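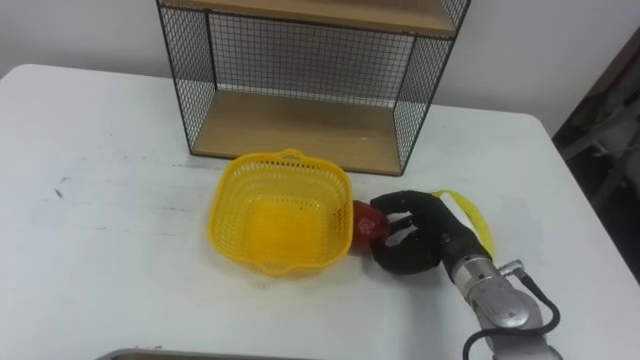 Submitted by Todor Živković, Draltader project team

Progress report to the Enwood program office: household pick-and-place, reporting period June to early August

Summary

The fruit-and-basket task is running again after a stoppage in the second half of the period. The stoppage followed a fault in the right hand, in which the fingers did not open on command and the arm went on to its next waypoint anyway. No one was hurt and the robot was not damaged. The wire shelf was pulled across the desk and had to be straightened. We lost 11 working days. Milestone 4 is late as a result and we are asking for a revised date, set out at the end of this report.

Work done before the stoppage

The task has two parts. In the first, the robot picks up pieces of fruit from the desk and puts them in the yellow basket. In the second, it picks up the basket and sets it on the lower board of the shelf. By the end of June we had 944 recorded attempts across both parts. The fruit part was in good shape. The shelf part was weaker, mostly because the basket tended to touch the mesh on the way in, and Blagoje Ionescu was working on the approach angle when the fault occurred.

What happened

The robot had placed the basket on the lower board and the program called for the hand to open and withdraw. The open command was sent and acknowledged by the hand controller. The fingers stayed closed on the basket. The arm then started its withdrawal, the basket caught against the side of the shelf, and the shelf came forward with it. Blagoje pressed the stop. The shelf was by then at the front edge of the desk, and it went over when the arm lost power and sagged.

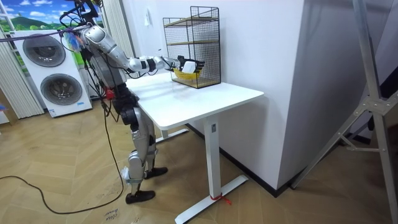
Last updated: 4th August

Cause

We found two separate problems.

The first was electrical. A connector on the hand cable had worked partly out of its seat. Contact was good with the arm bent and poor with the arm reaching forward, so the fault did not show up in the bench check, which is done with the arm at rest. When contact dropped, the finger motors lost power but the controller board, which is fed separately, went on answering.

The second was in our own software and we consider it the more serious of the two. The sequence moved on when the controller acknowledged a command. It did not look at the finger positions. A hand that had received the command and a hand that had carried it out were treated as the same thing. This had been the case from the start of the project and was not caught in either review.

We went back through the logs and found 5 earlier attempts with the same signature, a late or missing opening at full reach. All had been marked as ordinary failed placements. They should have been looked at when they happened.

Corrective action

The connector has been replaced with a locking type and the cable has more slack at the wrist. The daily check now includes opening and closing the hand with the arm fully extended toward the shelf.

The sequence now waits for the measured finger positions before any move that follows a grasp or a release. If they do not arrive in time, the arm holds where it is and the operator gets an alarm. Blagoje wrote this change and I tested it by pulling the finger power on purpose at several points in the task. The arm held each time.

We also lowered the force limit for withdrawal moves. The old limit was set for lifting and was much too high for backing away from a light shelf.

One item is still open. When the stop is pressed, the arm sags before the brakes take hold. Bellini, who supplied the shoulder units, have the logs and have asked for one of the units back. Until they answer, the rule is that no one reaches over the desk while the arm is powered, and the stop button is held by a second person during every shelf run.

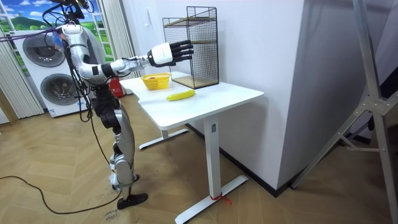 Restarting has been slower than we would like. We began with empty-hand reaches to the shelf, then fruit, then the basket with nothing in it. Runs with a loaded basket are allowed again but at reduced speed, and we do not plan to raise the speed until the shoulder question is settled.

Effect on schedule and budget

Milestone 4 (loaded basket to shelf at normal speed) will not be met on the agreed date. We ask for an extension of roughly five weeks. Milestone 5 depends on it and would move by the same amount. Esa, the joint evaluation, is not affected, as it uses only the fruit part of the task.

The new connectors and cable were paid for out of the spares line. If Bellini need a shoulder unit for more than two weeks we would have to rent a replacement, and I would write to you separately before committing to that.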